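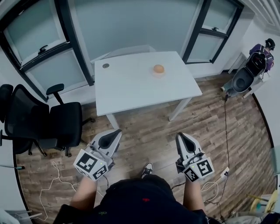 Reading time: 3 min

3.2 Crust softening during short storage

The second part of the study looked at how fast a plain wheat bun loses its firm crust after baking. We compared two flours, Nerka and Sumano, which are both sold to small bakeries in our region. All buns were baked in April at the Ollska test kitchen, from the same recipe and with the same oven setting. In total, 355 buns were included, and 19 were left out before measuring, as their weight was too far from the target.

Each bun was kept at room temperature and tested after three hours and again the next morning. Firmness was measured with a flat probe pressed on the top of the crust. Figure 3 shows the mean values for both flours. The crust of the Nerka buns softened more slowly in the first hours – the difference was small but it was present in all batches. By the next morning we could not find a clear difference any more.

The colour of the crust had no relation with firmness. This does not agree with the earlier Cheema trial, where around 3,000 buns were judged by hand and darker ones were scored as firmer.

Contact | Copyright Ollska | Back to top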